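3.2 片尾曲中的家庭声音

与上一节讨论的主题曲相比，片尾曲在动画短片研究里长期受到冷落，而我们在整理材料时恰恰对它最着迷。《Sornon的冬夜》全片只有一首带词歌曲，放在字幕升起之后，由Catrin Voyle演唱。影片改编自一本薄薄的儿童读物，原书中祖母哄孩子入睡时哼的那支调子只写了两行词，没有曲谱。作曲者把这两行扩写成四段，保留了原有的押韵，又让旋律始终停在一个六度之内，连年幼的观众也能跟着唱。这种克制非常动人！

更值得注意的是录音方式。Voyle的人声录得极近，换气声清晰可闻，伴奏只用竖琴与手风琴，直到第三段才加入一把低音提琴。我们把片尾曲与正片中的哼唱片段逐句对照，发现两者调性相同，速度也十分接近，第二段开头甚至沿用了祖母哼唱时那个略微拖长的弱起。换言之，观众在听到歌词之前，早已在厨房、门廊和雪地的场景里听熟了这段旋律。Probert曾把这类写法称为“迟到的歌词”，我们认为这个说法用在此处再合适不过，并愿意进一步主张：歌词的迟到使片尾成为叙事的一部分，人物离场之后，故事仍由声音继续讲下去。

Derkau版与Vorov版两个译配本的处理各有精彩之处。前者让配音演员本人演唱，音色与祖母一角连贯，代价是高音略显吃力；后者保留Voyle的原声，只配字幕，于是祖母的说话声与片尾的歌声分属两种语言。有趣的是，受访的孩子大多并不介意这种断裂，有几位还能用自己不懂的语言把副歌完整唱出来，连辅音都模仿得惟妙惟肖。这一现象在访谈中反复出现，我们将在第4节结合观看习惯再作分析。

声音之外，影片对日常器物的偏爱也与歌曲相呼应。歌词第二段提到汤匙、炉火和窗上的霜，都是家中伸手可及的东西，没有一个宏大的意象。 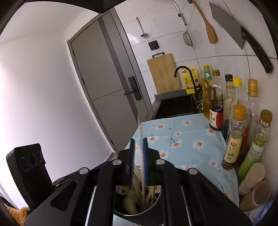 图2 不锈钢筒中的木筷与木勺

此类器物在正片里往往先以声响出现：木头轻碰金属，随后才是画面。配乐在这些地方几乎完全退开，只留下一个持续的低音。到了片尾曲，竖琴的短促拨奏落在同样的节奏位置上，听来像是对厨房声响的一次温柔回想。当然，这一对应关系目前主要依据听辨，尚缺少创作手稿的支持。若日后能够看到总谱，第三段低音提琴的进入位置将是我们最想核对的地方，因为它与祖母关灯的那一刻在时值上颇为相似。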